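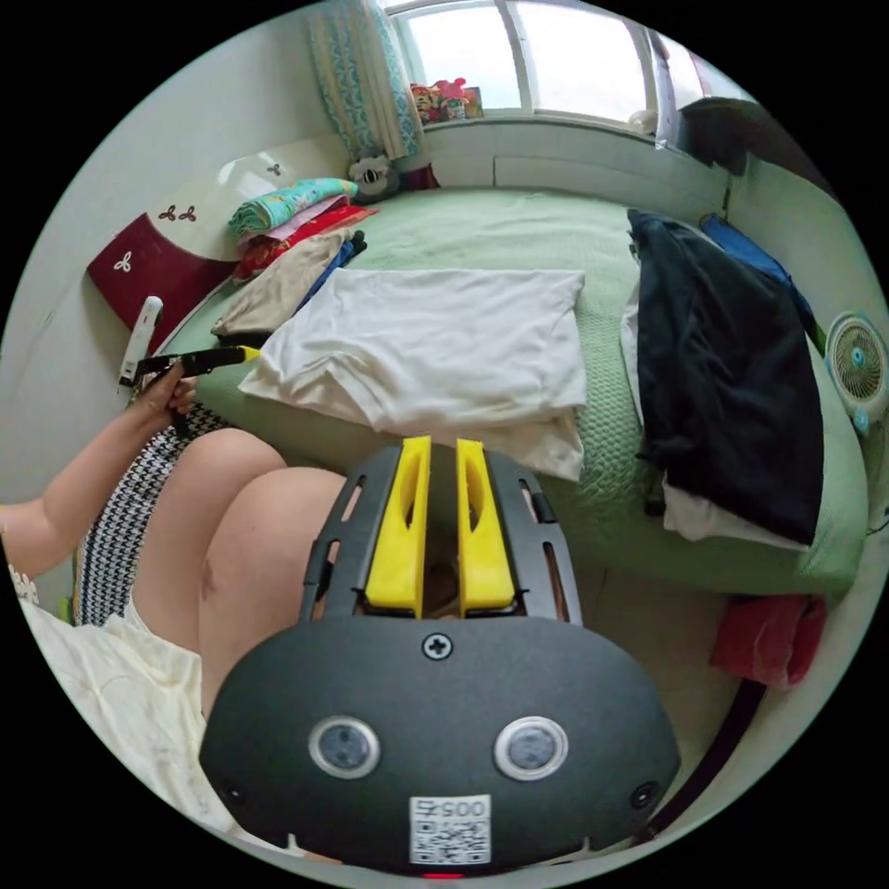

Home Threads Replies Media About

Gus Pruitt

1/ We passed 1,000 bedroom recordings this week, so I'm writing down what I know about teaching a robot to tidy a bed by hand. Mostly for people who are about to start.

2/ The tool is a gripper you hold and move yourself. Two fingers and a code sticker on the back of the housing. You do the chore with it, the recording gets saved, and the robot learns from the recordings later.

3/ I started on remote control, two years at Tuller. You sit at a desk and drive the arm with a pair of handles. It works, but a pillow took me most of a minute. By hand it takes a few seconds.

4/ What you lose is the arm. Your wrist can do things the robot's wrist can't. I had 38 recordings thrown out in June for exactly that - I was twisting under the pillow in a way the arm could never copy.

5/ So now I move like the arm moves. Elbow out, slow turns, no flicking. It feels silly for a day and then you stop noticing.

6/ Pillows: go in with the fingers a little open, pinch a corner, lift before you pull. If the pillowcase has a loose flap, decide early whether you're grabbing the flap or the pillow. Half and half makes a bad recording.

7/ Dark clothes in a heap are the worst thing on any bed. Navy on navy, you can't find the edges on playback. I take from the top and put each piece down flat before I reach for the next one.

8/ Folded stacks are easier than they look. Close the fingers on the fold, never on the open side.

9/ Don't clean up the room first. I did this for weeks. Semeniuk pulled my set and said every bed looked like a hotel. Leave the toys on the windowsill and the towels where they are.

10/ Quilted covers catch the fingertips. Come in flatter than you think you need to.

11/ Numbers, for those who asked. The whole group has 2,212 usable recordings. 241 of mine are pillows only. The Pletetti arm in the back room gets the pillow right most of the time now and is still bad at shirts.

12/ Someone asked if remote control is dead. No. We use it for fixing mistakes - the robot gets stuck, a person takes over, and that part gets saved too. Grumthorpe does nearly everything that way.

13/ Next up is fitted sheets. I'll post when I have something to report.

Last updated 2023-01-14

Contact | © Gus Pruitt | Back to top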